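Build evening minutes, Terker workshop, May

Present: Noreen Dogar (chair), Wanting Tang, Sointu Savolainen, Cinzia Rizzi. Tineke Van Loon joined at half past six, with apologies and a bag of plums.

**Minutes of the last meeting**

Agreed, with one fix: the spare motor controller was bought by Sointu and not by Wanting, and it should be paid back to her, please, before she forgets the amount again (we had a good laugh, but it is written down now).

**Money**

Noreen went through the pot at some length. We have 343 left after the bearings and the second power supply, and everyone was quite happy with that. Cinzia would like to keep most of it for the air line – she has had a quote from Peltonen and thinks we can do better by asking twice.

**Codard, the pick-and-place arm**

We spent most of the evening on this, and very cheerfully too. Wanting has rewritten the slow approach so that the arm makes its last move in four small steps, and she talked us through the settings file line by line, which took longer than planned but answered a lot of questions. Sointu still wants a softer landing on thin packaging. After much back and forth we settled on keeping the present bellows for now and trying one with a wider mouth next time.

We also talked over cable routing at the wrist. Cinzia would like two more clips on the upper joint, and Wanting asked that whoever fits them leaves enough slack for a full turn.

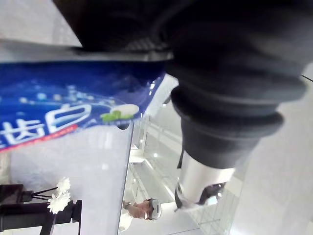
Tineke said she would worry less about the bellows and more about printed cartons, as the shiny ones and the matt ones may well need different settings, and she'd like a proper list kept of which is which. Agreed warmly. Sointu will start the list in the Starnivmont folder and the rest of us will add to it.

**To do**

- Wanting: save the old approach settings before changing anything else
- Cinzia: second quote for the air line, wrist clips
- Sointu: carton list, wider bellows
- Noreen: pay Sointu back!

**Next meeting**

Same place, 7 o'clock, and Tineke has kindly offered to bring soup.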